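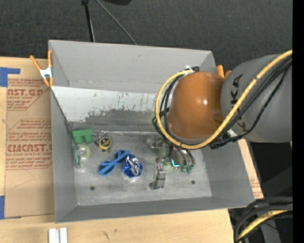 Section 4: Setting Up Your Dock Calendar

By now you have a login, a site profile and at least one user besides yourself. Great! The dock calendar is the part of Raju that people end up living in all day, and it's a lot of fun to see your own doors show up on it for the first time. Set aside a quiet stretch of the morning if you can, and keep a copy of your current appointment sheet next to you, whatever form it takes (paper is fine, we love paper).

You'll need Site Manager rights for everything in this section. If the Calendar tab is gray, go back to Section 3 and check your role.

4.1 Add your doors

1. Open Calendar, then Doors, then Add Door.
2. Type the door name exactly as it's painted on the building. Drivers read what's on the wall, and "Door 7 North" won't help anybody who is looking at a big black 7.
3. Choose Inbound, Outbound or Both. Most sites start with Both and tighten things up after a few weeks.
4. Pick the trailer types the door can take. If a door has a short leveler or a low canopy, clear the box for 53-foot trailers now.
5. Press Save. The door appears at the left edge of the calendar with an empty row beside it.

Repeat for each door. If you have a long row of matching doors, set up the first one and use Copy Door. It carries over everything except the name, so you can go down a whole wall in no time.

Note: A site can have up to 50 doors. If you run more than that, split the building into two sites and link them under Site Groups (Section 9).

4.2 Set your hours

1. Go to Calendar, then Hours.
2. Drag across the grid to mark when you receive and when you ship. These can be different, and they usually are.
3. Under Breaks, block out lunch and shift change. Raju won't offer those times to carriers, but your own staff can still book over them.
4. Enter your closed days. You can paste a list of dates straight from a spreadsheet, one per line.
5. Press Publish Hours.

Caution: Publishing new hours does not move appointments that are already booked. Any booking that now falls outside your hours gets an orange flag and stays where it is until you deal with it. Call the carrier before you drag it anywhere.

4.3 Build your appointment types

Appointment types tell the calendar how long a truck will sit in a door. Get these close to real life and the rest of the system just hums along.

1. Go to Calendar, then Types. You'll see three starter types: Live Unload, Drop and Pickup.
2. Open Live Unload and change the length to suit your crew. The starter value is generous for palletized freight and much too short for floor-loaded.
3. Add a separate type for floor-loaded trailers if you get them. Please do this one! It's the most common cause of a jammed afternoon.
4. Set the grace period, meaning how late a driver can be before the slot opens up to somebody else.
5. Give each type a color. Go bold here — pale colors wash out on the big screen in the dock office.

Tip: Maximiliano Fuentealba, who wrote most of the Types screen, keeps a type called Odd Stuff for the tarped loads, the returns and the thing in the crate with no paperwork. It's long, it's purple, and only supervisors can book it. We've copied him at our own warehouse in Kuruvmont and it works beautifully.

4.4 Import your standing appointments

If the same carrier comes at the same time every week, you don't want to type that in over and over.

1. Download the template from Calendar, then Import.
2. Fill in one line per standing appointment: carrier code, door, type, start time, repeat pattern. Leave the reference column blank if you don't use one.
3. Save the file as CSV and upload it.
4. Look over the preview. Lines in red have a problem and won't be imported. Hover over the red cell to see what's wrong.
5. Fix the file and upload again, or press Import Good Lines and come back for the rest.

Note: The importer takes 900 lines at a time. Larger files need to be split. Our biggest test file so far, from the Corko grocery account, ran to 3,498 lines and went through cleanly in four pieces.

Caution: Times in the file are read in the site's own time zone. If your file was built at a head office somewhere else, check the first few lines against your old sheet before you import.

4.5 Open the calendar to carriers

This is the good part. Once carriers can book for themselves, the phone gets a whole lot quieter.

1. Go to Calendar, then Sharing, and turn on Carrier Booking.
2. Choose which types carriers may book. Leave Odd Stuff off if you made one.
3. Set the cutoff. With a cutoff of 5 hours, for instance, a carrier can't grab a slot that starts sooner than that, though your staff still can.
4. Send yourself a test invitation and book a truck the way a dispatcher would. Cancel it afterward.
5. Invite two or three carriers you talk to often. Let them use it for a week, ask what confused them, then invite everyone else.

If an invitation doesn't arrive, have the dispatcher check the spam folder for a message from Kaken (that's us, and the sender name catches people out because they're looking for Raju). You can resend from the Sharing page as many times as you like.

4.6 Before you move on

Print the day view for tomorrow and hold it up against your old sheet. Every truck on one should be on the other. Missing trucks nearly always come from a carrier code that was mistyped in the import file, and the Import History page will show you the line.

Keep both systems going for a few days if it helps your crew feel at home — then retire the old sheet and continue to Section 5, Gate Check-In.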